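Dorwood Breakfast Set - data card

Version of 7 February 2023. Maintained by Kiyoshi Kuroda.

What's in it
185 episodes of a robot arm dealing with sliced bread and a breakfast maker, driven by hand by one of 2 operators. Each episode has a fixed view, a wrist view, joint positions and a one-line instruction. Most of the instructions are polite.

What's not in it
Breakfast. The policy trained on the November release is confident about bread and vague about everything after it.

Known problems
- 29 episodes are tagged "retry". Keep them if you want a model that recovers, drop them if you want one that looks good in a talk.
- The lid hides the slice from the fixed view at awkward moments - use both streams.
- Crumbs are not labeled. We tried.

Splits
Train and test are split by session. Some 15 episodes have a late gripper signal and sit in a folder called jitetti_late, for reasons lost to time.

Sample views
Fixed camera first, then two from the wrist.

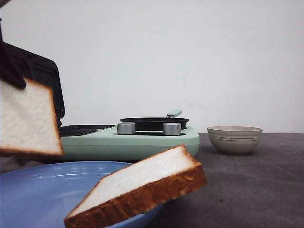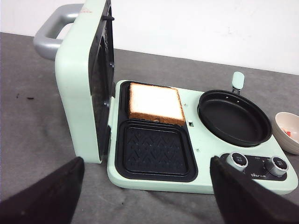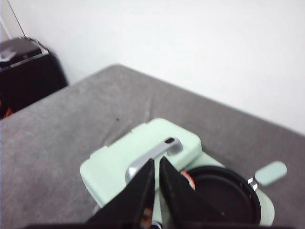 Loading
Run the Prerkard loader with the set name and a path. It will complain about missing depth. There is no depth, and it will load anyway.

Please report bad labels to Kiyoshi with the episode number. "The one with the bread" does not narrow it down.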